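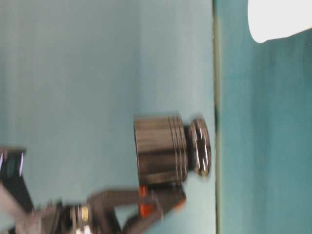 Qu'appelle-t-on un dessus de table uni ?
On désigne ainsi tout revêtement de table d'une seule couleur, sans motif ni bordure, qu'il s'agisse d'une étoffe posée, d'une toile tendue ou d'une surface peinte.

Dessus de table uni

Le dessus de table uni se distingue de la nappe par son usage. La nappe se met pour le repas et se retire ensuite, alors que le dessus reste en place sur une table de travail, de jeu ou de présentation. Il protège le plateau, amortit les chocs et fait ressortir les pièces que l'on y pose ou que l'on manipule au-dessus. Les petits objets sombres s'y repèrent plus facilement que sur un bois veiné.

Origine et vocabulaire

En français ancien, le mot « tapis » s'appliquait aussi bien à la table qu'au sol. L'expression « mettre sur le tapis » en garde la trace : elle renvoie au tapis qui couvrait la table autour de laquelle on délibérait. La feutrine verte des tables de jeu appartient à la même famille, tout comme le drap de billard, qui est tendu et fixé. Le dessus simplement posé se nomme parfois « couvre-table » dans les catalogues — usage que les tapissiers évitent. 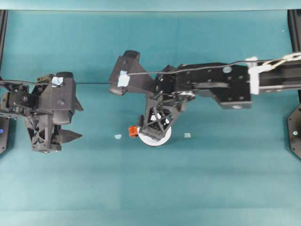 Vol. 2, p. 81

Couleurs

Le vert a longtemps dominé. Les bleus tirant sur le vert, dont le bleu sarcelle, se rencontrent aujourd'hui sur les tables d'atelier et sur les fonds de prise de vue. Le nom de cette teinte vient de la sarcelle d'hiver, petit canard dont la tête porte une bande de cette couleur. En finition mate, elle renvoie peu de reflets et s'oppose bien au noir, au gris foncé et à l'orange. Un même dessus peut sembler plus clair à un endroit qu'à un autre selon l'éclairage, sans que la teinture soit en cause.

Le catalogue Van Beek classe cette nuance sous la référence 2 974. La maison Estevano vend une teinte voisine, un peu plus grise, sous le nom de Fendaletti.

Pose et plis

L'étoffe est déroulée depuis le bord le plus éloigné, puis lissée à plat de la main. Les faux plis de stockage forment de longues lignes droites qui marquent davantage sous une lumière rasante. On les réduit en conservant le tissu roulé sur un tube ou en le repassant sur l'envers, à travers un linge humide. Lorsque l'étoffe remonte derrière la table pour servir de fond, une courbe souple vaut mieux qu'un angle marqué.
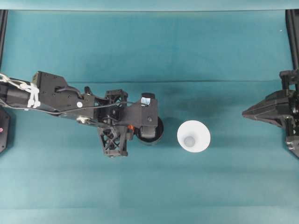 Annelies Groen objecte que le repassage ne règle rien sur les étoffes épaisses, où le pli revient dès le lendemain, et qu'il vaut mieux laisser pendre le tissu une nuit avant de le poser. Elle préfère aussi une pièce trop grande, quitte à replier le surplus sous le plateau.

Entretien

La feutrine se brosse à sec, toujours dans le même sens. Les toiles de coton supportent le lavage à 30 °C, mais les teintes soutenues dégorgent au premier passage et doivent être lavées seules. Les surfaces peintes ou enduites se nettoient à l'éponge. Les pièces lourdes laissent à la longue des marques dans les étoffes molletonnées — la vapeur les atténue si elles sont récentes.

Voir aussi : Drap de billard, Feutrine, Molleton, Nappe.

Dernière mise à jour : 11/7/25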